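Fiction
By Hemi Rewi
April 26, 2024
14 comments

The Shelf Lesson
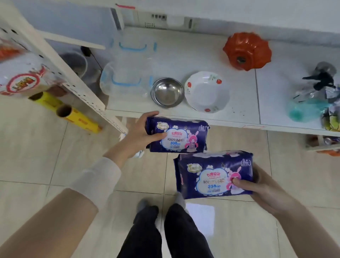 1. Purple packs

Obeidat wanted it slow. "Slower than you'd ever do it," the supervisor said in my ear, so I brought the two purple packs up to the shelf like I was carrying soup. Bunny-eared girl on the front, 338mm, cotton. I had read that label so often I could have drawn it.

"Again," he said.

I had done 465 of these since January. Endedeck paid by the clip, and the contract said that at 2,000 the arm would know how to put things away. Know was their word. I asked him once what it knew at 400 and he said that wasn't how to think about it.

2. The arm

They let me watch it at Gokamell's office. It had a shelf like mine and it had my pause. I stop before I set a thing down, a little hitch, on account of a bad wrist. The arm has no wrist to speak of. It hitched anyway.

"Look how careful it is," said the woman from Gokamell.

"It's not careful," I said. "It's sore."

She wrote that down, or wrote something. Then the arm put the pack on the floor beside the shelf and opened its fingers, very gently, and everyone clapped.

3. Clip 483

I tried it without the hitch. It hurt, and it looked fine. Obeidat played it back twice.

"That one's no good," he said. "Doesn't match the others."

So I picked up the packs and did it the old way, and he said perfect, and I asked if the sore ones paid extra.

"Again," he said.

Filed under: Short Fiction, Work
Shares: 31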